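Suchbegriff eingeben Suchen Menü

Drei Räder, ein Samstag und eine sehr lange Aussage

Ich hatte mein Rad genau einmal nicht richtig abgeschlossen, und natürlich war es weg. Der Bügel hing noch am Geländer, ordentlich zugesperrt - ich hatte ihn nur um das Geländer gelegt. Na gut! Also ab zur Wache, Anzeige erstatten.

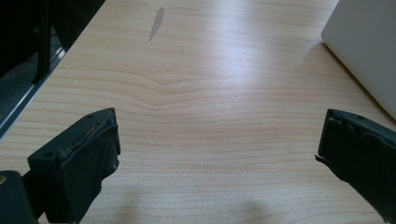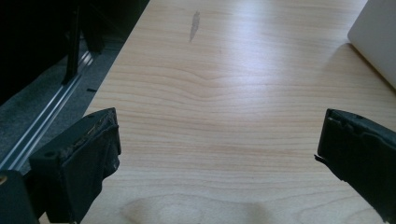
Auf dem Flur saß schon Teun Willems, dem in derselben Nacht das Lastenrad gestohlen worden war, ein blaues Virum mit Kindersitz. Wir kamen ins Reden (was soll man da sonst tun?) und stellten fest, dass wir beide am Kanal parken, keine zehn Minuten auseinander. Das dritte Rad gehörte Stijn Van Loon, der in der Straße die Werkstatt Dekker betreibt und vor Wut kaum sitzen konnte.

Die Beamtin nahm alles auf, Rahmennummer, Farbe, Kratzer. Meine Rahmennummer hatte ich natürlich nicht dabei, die stand auf einer Rechnung irgendwo zu Hause im Schuhkarton. Stijn dagegen zog einen Ordner aus der Tasche, mit Fotos von jeder Schraube. Ich war ein bisschen neidisch, muss ich zugeben.

Am Nachmittag tauchte sein Rad dann in einer Kleinanzeige auf, mitsamt dem selbst gebogenen Gepäckträger, den es garantiert kein zweites Mal gibt. Er wollte sofort hinfahren, Teun hat ihn zum Glück davon abgebracht. Stattdessen riefen sie die Wache an, und am Abend standen zwei Beamte beim Verkäufer in der Garage. Das Lastenrad war auch da, ohne Kindersitz.

Meins nicht. Ich fahre jetzt erst mal Bus, und die Rechnung habe ich inzwischen gefunden - sie lag im Kochbuch.

Zuletzt aktualisiert: August

Kontakt | © Magazin Sindasetti | Nach oben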